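Is the Hevham robot open day worth the drive?

Posted 25/01/2026 by tallowfield

Prarero is running another open day at its Hevham workshop and my brother-in-law wants us all to go. It's more than 200 km each way for us. The flyer says the arm "tidies a table by itself", and I've been burnt by that kind of line before. Has anyone been? Is it a proper demonstration or a bloke behind a curtain with a joystick? We'd have two kids with us, if that matters.

Kumudini Matubbar

I went in November. Paid $33 for parking and a sausage, which tells you something. They gave us a talk first, mostly slides, and a figure of 566 successful pick-ups that I'd take with a grain of salt. When I asked how many it had missed, the presenter said he'd have to get back to me. He hasn't.
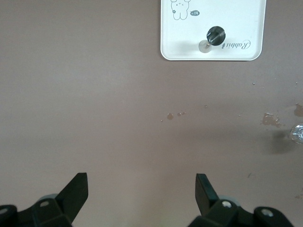
What I'd want to know before driving that far is how hard the job is, and on that score I wasn't bowled over. It's a two-fingered gripper over a plain table, and the setup doesn't ask a lot of it. A white tray with a rabbit drawn on it and a glossy black knob standing on top is about as easy to tell apart as you could hope for. I'll give them the brown stains on the tabletop, at least it wasn't polished up for the visitors. Try it with my kitchen bench, though, and I'd like to see the numbers then.

As for the joystick, ask them straight out. I did, and got "it depends on the task" – make of that what you will. Kids in our group were bored by the slides and fine after that.

wirnent_local

its good, go

Karunaratne

Bit harsh above. I've been twice and the staff will answer most things if you wait until the talk is over and the crowd thins out. I'm not sold on the claims either, and I wouldn't drive 200 km for it alone. There's a decent bakery at Wirnent on the way, so you could make a day of it. Get there early, they only let 198 people through and the afternoon group got a shorter session when I went.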